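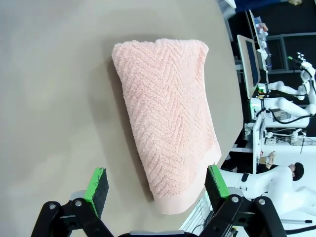
Sarnthorpe council budget – swimming pool hours
2 min read

pool_lane_2
The draft budget for next year went up on the council site on Thursday, September 19, 2024, and it closes Clelurell Baths on two weekday mornings. I swim before work, so that's me out. A folded pink towel on a table is as near as I'll get to the water on those days. Council tax still goes up. Has anyone read the whole thing?

Hobday
Read most of it. The saving is put at £2,000 a month, mostly heating and lifeguards. They say mornings are the quietest sessions. I don't swim, and I'd take that over fewer bin collections.

pool_lane_2
Quietest according to what? The figures are from September, when the school groups hadn't started back.

marl_end
The schools point is fair. My daughter's class goes from Plevwood on one of those mornings and the school has had no letter.

Hobday
Then the school should write in. It's a draft. The vote isn't until the full meeting.

T. Ayala
Leidy Benavides is our ward councillor and she answered my email the same day. She said a petition with 1,000 names gets a debate in the chamber, anything less just goes in the minutes. She wouldn't say how she'll vote.

marl_end
Is that names from anywhere or only residents?

T. Ayala
Residents, or people who work in the town. Paper or online.

Hobday
I still won't sign. Keep the pool open and the 5 per cent rise turns into something bigger – I'm on a fixed income.

pool_lane_2
Fair enough. I'd pay a bit more per swim myself, and I'll put that in my comments to them. Form's on the budget page.

Recent threads
Plevwood bus shelter
Parking permits, second car
Library Saturday opening

Contact | © Sarnthorpe Town Forum | Back to top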